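Home | News | Events | Training | About us

Reading time: 5 minutes

A robot arm, a bowl and many questions: open day at Flenard

In April the automation center Flenard opened its doors to visitors for one afternoon. The training workshop downstairs was open as usual, but most people went directly up to the simulation room on the second floor. There the team of Seraina Strebel showed how a robot arm is taught to handle ordinary household things before it touches a real one.

The doors opened at 2 p.m., and by half past two all 18 chairs in the simulation room were taken. The later visitors stood along the wall or waited in the corridor for the next round. Each round took 25 minutes with the questions included, and the questions took the bigger part.

Strebel started with a short introduction. Her group works completely on the computer for the first months of a project. The arm, the table and all objects on it are rendered, and the program calculates how they move and how they touch each other. "A mistake costs us nothing in there," she said. "When the arm drops a thing, we press a key and begin again."

The task of the afternoon sounded simple: pick up a can and place it in a bowl. The visitors could follow it on the big screen from more than one camera. The view from close to the gripper got the most attention, as one looks straight down between the two black fingers. 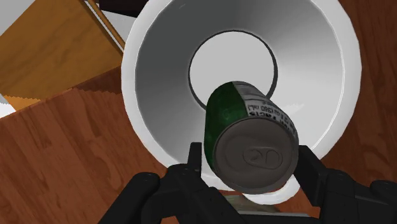 The simulated gripper holds a drink can over the white bowl.

Shahzad Naqvi, who prepares the objects for the simulation, explained why a can is a good teacher. It is round, it is smooth, and a small error in the angle is enough to make it turn between the fingers. On the screen the can was tilted, with its bottom end facing up. One visitor asked if this was a mistake. Naqvi answered that in this task it does not matter which end comes first, only that the can is inside the bowl when the fingers open. For other tasks it matters a lot, and then the rule must be written differently.

He also spoke about the label. Some of the small print on the can is readable on the screen, for example the volume of 355 mL. Several people were surprised that somebody takes the trouble with such details in a computer scene. Naqvi said that a camera program learns from everything it sees, and a can without print would teach it something wrong about cans.

For the current series the group has saved 566 runs. The good ones and the bad ones are both kept. Rocío Arrieta, who joined the group last year after her studies, looks through them and writes a short note to each. She told the visitors that the bad runs are more interesting for her, but that after 300 of them in one week she also sees grippers when she closes her eyes. This got a big laugh from the back of the room.

Arrieta then took over the keyboard and changed to a wider view, where one sees the arm together with the table and the room behind it. The table carries more than the can task would need. There is a glass globe on a brown wooden base, a jar with a gray lid and a small dark bottle, and the white bowl stands so near the border that it hangs a little over it. Behind are a plant in an orange pot, a counter with smaller things on it and a wooden chair.

A father with two children wanted to know what the globe is good for. Arrieta said that glass is difficult for cameras, as it shows what is inside and reflects what is around it at the same time. A program that has only seen boxes and cans will be confused by it. The younger child asked if the robot can see the future in it, and Arrieta promised to check.
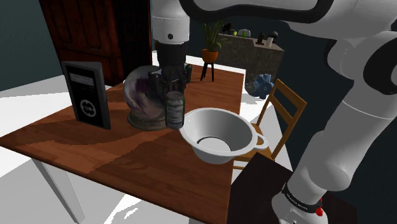 From the screen to the workshop

Not all visitors were convinced at once. Alois Koller, a retired toolmaker who worked for many years at Nägeli, asked the question that probably others had too: what is all this worth when the real table is not so clean and the real can has a dent? Strebel did not try to avoid it. She said that there is always a gap between the computer and the workshop, and that her group changes the light, the positions and the weights from run to run to make this gap smaller. It does not disappear. The last part of the work must still be done with a real arm and with patience.

Koller stayed for two rounds and afterwards discussed with Naqvi for a long time about friction. He said at the exit that he had learned something, but that he would still like to see the dented can.

The company Doston, which packs spare parts in the next village, sent 3 employees to the open day. They were interested mainly in how long it takes until a new object can be used in the simulation. According to Naqvi this depends on the shape. A simple box is ready before lunch, while an object with a handle or a thin wall can take several days until it behaves correctly.

Next steps

Ferdinand Lüthi, the director of Flenard, was satisfied with the afternoon. He had been a little afraid that a demonstration on a screen would be too dry for families. "People stayed in the corridor to wait for a second round, so I think I was wrong," he said. He would like to repeat the open day, but with a bigger room and a microphone, as the people at the back could not always understand the answers.

In the next months the group will continue with the series under the project name Fakitz. After the can it will be the turn of objects that are less regular in shape. The notes from Arrieta will be used to decide which situations the arm must practice more.

Schools and companies who wish to visit the simulation room can ask at the reception of Flenard. Groups should not be bigger than 18 persons. The demonstration is free, and children are welcome together with an adult. For the workshop downstairs closed shoes are required.

Last updated: April, 4:40 p.m.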